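Serum labels should carry a date of manufacture as well as the small open-jar symbol. The symbol tells a buyer how many months the product keeps once opened. It says nothing of how long the bottle sat in a warehouse first, and with vitamin C that interval matters.

I bought two bottles of the Ongart 15% serum in August from separate shops. One was pale straw, the other the color of weak tea. Both were sealed, both cost $29, and both carried the same symbol. A batch code was printed on each base, but the brand publishes no key to it.
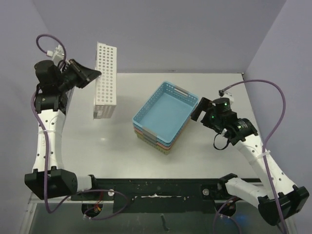 Kulsoom Swati objects that a printed date would push shoppers to reject sound stock, and that small makers would end up throwing away creams that keep perfectly well for years. The point holds for balms and clay masks. It does not hold for a water-based ascorbic acid formula. A rule limited to that group would cover few products and add one line of ink to the carton. Codoneck already prints the month on its tubes and still sells them at full price.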